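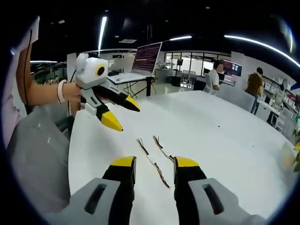
**FOR IMMEDIATE RELEASE**

**Contreras Repair Room Opens Its Wire and Cable Table to the Public**

BAMNESS, 14 March 2021 – There is a particular kind of drawer that almost every household seems to have, the one where the tired cables go, and the people behind the Contreras Repair Room would very much like you to open yours and bring them the contents. Starting in June, the Repair Room will run a regular wire and cable table for anyone in Bamness and the towns nearby who wants to learn how to trim, strip, twist and join a frayed wire, or who would simply like to sit down in good company and have a go at it.

The table grew out of the Repair Room's general mending sessions, which have welcomed 1306 visitors so far (a number we are very proud of, and a little surprised by!). Lamps and toasters get most of the attention at those sessions, but the question we hear again and again at the door is a much smaller one: what do I do with this bit of wire? People bring in doorbell leads, speaker wire, the tail of a string of garden lights, and short pieces they have kept for years in case they came in handy. Very often they do come in handy, once the ends have been tidied up.

Each session lasts 2 hours and seats five people at a time, so that everybody has elbow room and a good view of what is being done. We begin with short scraps of low-voltage wire, with nothing plugged in, and work on the ends first. You will learn how to cut back to sound strands, how to take off the insulation without nicking what is inside, and how to gather fine strands that have splayed out so that they lie together again. After that we move on to simple joins, and those who feel ready can start on something they have brought from home.

"We love a big repair as much as anyone, but there is something so satisfying about a neat little splice," the Repair Room said in announcing the new table. "It is quiet work, and you find yourself chatting away while your hands get on with it, and then you look up and the session is over and you have learned something you will use for the rest of your life."

Hand tools and practice wire are provided by Jurneo, our neighbors on the ground floor, who have been generous with both from the very beginning. Ikow, which supplies our sorting trays, will also take away the offcuts for recycling, right down to the short ends.

Sessions are free, and children are warmly welcome with a grown-up beside them. Please leave household power cords and anything with a damaged plug for the general mending sessions, where they can be given proper attention.

Places may be reserved at the front desk of the Contreras Repair Room or by leaving a message on our telephone line, which is open 365 days a year. Please say whether you are left-handed, so we can put out the right snips for you.

**About the Contreras Repair Room**

The Contreras Repair Room is a shared workshop in Bamness where people come to mend household things and learn how to mend the next one. Members of the press are welcome to visit any session and are very likely to be handed a piece of wire.

###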